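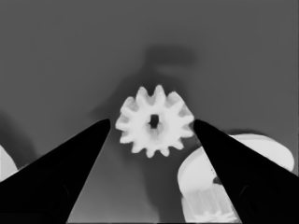 発表者ノート(20分版、質疑は別に5分)

スライド1 タイトル
みなさん、おはようございます。Elin Sayceです。ふだんは小さな部品の組み付け工程を見ています。今日はWedettiの歯車組み付けキット「Ilow」を、うちの工房でひと月使ってみた話をします。売り込みではありません。代金はきちんと払って買いましたし、不満もたっぷりあります。でも、とにかく面白かったんです!(ここで一呼吸。早口にならない)

スライド2 なぜ歯車なのか
箱に物を入れるだけのデモは、もうみなさん見飽きていると思います。歯車はそこからが違います。つかむところまではいい。問題は軸に通すときの向きと、隣の歯とのかみ合いです。穴の角度がずれていれば入らないし、入っても歯の山どうしが当たれば途中で止まる。人間は指先でちょっと回して、すとんと落としますよね。あの「ちょっと回して」を機械にやらせるのが、このキットの主題です。
(手元の歯車を見せる。落とさないこと。先月Woscombeの勉強会で落として、演台の下にもぐりました)

スライド3 箱の中身
グリッパの指が二種類、樹脂の歯車一式、台板、それからシミュレータのライセンスが付きます。指は先細りのものと幅広のもの。私は先細りばかり使っています。台板の固定ねじが短すぎるので、ここは自分で買い足しました。説明書は48ページあって、前半の配線の章はよく書けています。後半の校正の章は、正直なところ三回読みました。校正の順番が本文と図とで食い違っているんです。図のほうが合っています。メモしておいてください。

スライド4 シミュレータから始める
実機に触る前に、画面の中で練習できます。手首カメラの映像も出せて、グレースケールに落とすこともできる。最初は「色がないと不便だな」と思ったのですが、うちの部品はどうせ白い樹脂ばかりなので、灰色の台の上なら輪郭と影だけでかなりいけます。
影の話は少し丁寧に。腕やグリッパの影が台に落ちると、認識がそれを部品の縁と取り違えることがあります。Ilowの初期設定では照明が一方向からで、これが起きやすい。照明の位置を毎回少しずつ動かす設定が「詳細」タブの奥に隠れているので、最初に入れてしまうのがおすすめです。
ぼけの量も変えられます。歯の先がにじむくらいの映像で学習させたほうが、うちの安いカメラとは相性がよかったです。

スライド5 やってみた結果
試行は全部で655回。Heledd Priceと交代で、月曜の朝にまとめて回しました。小歯車を軸に通して、大歯車とかみ合うところまでを一回と数えています。
初期設定のままだと、成功は半分に届きませんでした。照明とぼけを調整して、最後の週は80パーセントを超えました。
(ここで拍手が来たら素直に喜ぶ。来なくても先へ)
失敗の内訳も出します。いちばん多いのは、つかむ瞬間に歯車が指の間で少し回ってしまうもの。次が、手前の指で奥の大歯車が隠れて、位置の推定が古いままになるもの。二つ目はカメラの付け方の問題でもあるので、キットだけを責めるのは気の毒です。アームを一度引いて見直す動作を足したら、目に見えて減りました。時間は余計にかかります。

スライド6 気に入ったところ
なんといっても、失敗した回の再生です! 力の波形と映像が並んで出て、つまみで前後に動かせる。歯の山どうしが当たる瞬間に波形がぴょんと跳ねるんですよ。Uchenna Mohammedはこの画面を見ながらお昼を食べています。私も人のことは言えません。
部品データの差し替えも簡単でした。歯数と穴の形を入れると、練習用の配置まで作ってくれます。Pughの古いギアボックスの部品も、午後いっぱいで登録できました。
(時間があれば再生画面を実演。会場の回線が遅いときは飛ばす)

スライド7 直してほしいところ
・台板の固定ねじ(さっきの話)
・校正の章の図と本文の食い違い
・指の交換に工具が二本いる。片手で押さえながらはつらい
・シミュレータの樹脂が滑らなすぎる。実物はもっとつるつるです
・ログの保存先が更新のたびに初期値へ戻る
最後のは本当に困りました。一日分のログを見失って、Heleddと二人で探しました。窓口のEluned Ifansさんに伝えたところ、翌日には回避の手順を送ってくれました。修正版の時期はまだ聞けていません。

スライド8 どんな人に向くか
ロボットアームをすでに持っていて、はめ合いの作業をこれから始めたいところには、かなりいいと思います。アームが初めてという方は、先に普通のつかんで置く練習をしてからのほうが楽しめます。量産ラインにそのまま入れるつもりの方には、まだ早いです。速度が足りません。
値段を聞かれたら、構成で変わるので見積もりを取ってくださいと答える。

スライド9 次にやること
三つの歯車を順番に組む課題に進みます。二つ目まで入ったあとに三つ目を入れると、前の二つがわずかに回ってしまう。ここがたまらなく面白い。Cledwyn Gronowが幅広の指を削って、歯の谷に沿う形を試作中です。三月の会に間に合えば持ってきます。

質疑用メモ
金属の歯車は? → まだ試していない。指先の材質を変える必要がありそう。
ほかのアームでも動くか? → 対応表が説明書の巻末にある。うちは一機種だけ。
学習にかかる時間は? → うちの計算機では一晩。昼に始めると帰れなくなる。
歯車を触りたい人には、終わってから演台の横で渡す。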